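How to plan one month of posts for a small business page

Many owners of small shops write to me that they have no time for social media. They open the page in the evening, they do not know what to post, and they close it again. A simple plan for the month can help with this. You need one spreadsheet and a free afternoon.

First, look at your old posts. Open the statistics of your page and sort the posts of the last three months by comments, then by saves. Please do not sort by likes only. When I did this for Wetex, a small shop with 2,788 followers, the post with the most likes brought no questions from customers at all. A plain post about delivery times in December had 32 comments.

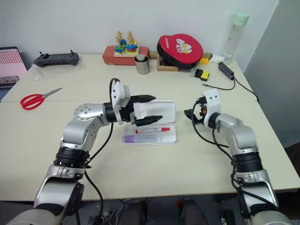
By the editor of the Gornia blog - updated 6th March

Next, choose four topics and give each one its own color in the spreadsheet. For Wetex we took prices, repairs, new goods and questions from customers. Write one row for every post: the day, the topic, the first sentence and the link. Two or three posts in a week are enough for a beginning.

Then write all the texts for the first two weeks in one sitting. Keep them short. Read every text aloud once, and if you must stop for breath, cut the sentence in two.

Now put the posts in your scheduling tool. I use Galtel, but any tool with a calendar view is fine. Check the time zone before you save - mine was wrong for a whole week.

Leave two rows empty for news which you cannot plan. At the end of the month, copy the number of comments into the last column and start the next sheet from there.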